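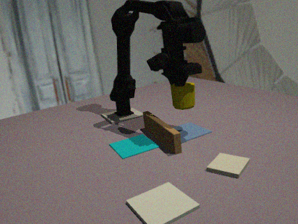 ## Buy the arm last

I spent most of March doing sums on the back of a catalog, and I'd like to save you some of that. Our workshop wanted one robot arm, a small one for a table, to move parts from tray to tray. How hard could the budget be? Well!

My first plan was simple: pick an arm, add shipping, done. Then I called Zuzanna Kubiak, who has been planning equipment for small shops longer than I've owned a decent screwdriver, and she laughed (kindly) and asked what I'd set aside for the gripper. Nothing, was the answer. I thought it came with one.

So we started over, and this time we started in simulation. You build the table on a screen, drop in a black arm on its little base plate, scatter some tiles, stand a block up where it'll be a nuisance and give the gripper a yellow cylinder to hold. It looks like a toy set on a pink table, and I loved it immediately. It's also a cheap place to find out that you've been shopping for the wrong size. I had my heart set on the bigger Vorico -- purely on looks, I admit -- and after a few evenings of moving the virtual tiles farther and farther out, I couldn't find one job on our list that needed the extra reach.

That changed the whole spreadsheet. We now have 60 percent of the money down for the arm and gripper together, 20 percent for the table, mounting and guarding, and the rest for training and spares. Zuzanna wanted more for spares. We argued over fingers for a good half hour, and she's probably right, they do wear out.

Get quotes from more than one place, too. Disus sent us a lovely thick brochure and a price with no installation in it. Wisia put everything on one page, down to the cables, and quoted 35 days for delivery. I pinned that page over my desk.

And budget your own hours! I logged 170 of them before we signed anything, counting calls, measuring and a long drive out to Jabłońska to watch a similar setup run. The coffee there was terrible and I'd go again tomorrow.

We've ordered the smaller arm. The table is still being argued about -- I want wheels on it, Zuzanna wants it bolted to the floor, and her quote is due back next.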